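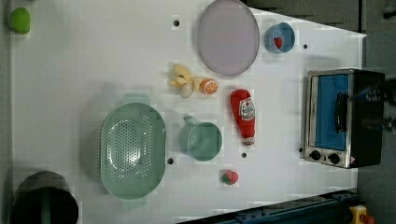 Ticket 504, Sesov kitchen cell, still open

Right, me again! The arm is still stopping short when it reaches for the toaster oven door. I ran the door routine over and over this morning and it faulted with code 119 nearly every time, always on the approach to the handle and never on the pull. Picking and placing is fine. Banana, strawberry, mug, all lovely.

What I've tried so far:

Restarted the controller. No change.
Swapped the gripper pads for the spare Brarex set. No change, though the old ones were looking sorry for themselves so they can stay off.
Reran the overhead camera calibration. It passed first go, and then 119 again on the very next run (I may have said a rude word).

14:20
Had a proper look at the taught points. The handle point was saved back in February, before we moved to the Fillolness layout with the oven at the right end of the table. So the arm has been aiming at the old spot all this time! I've retaught it and saved it as point 121. The old one is still in the list in case you want to compare.

15:05
Better, but one more 119 just now. The oven shifts a touch when the door is pulled, I can feel it if I push it by hand. Could we bolt it down? There are holes in the tabletop already but none where I'd want them, and I don't fancy drilling without a yes from you lot.

Leaving the cell in manual with the speed turned down. Please don't close this yet, and could somebody link it to 555, the Liu cable one?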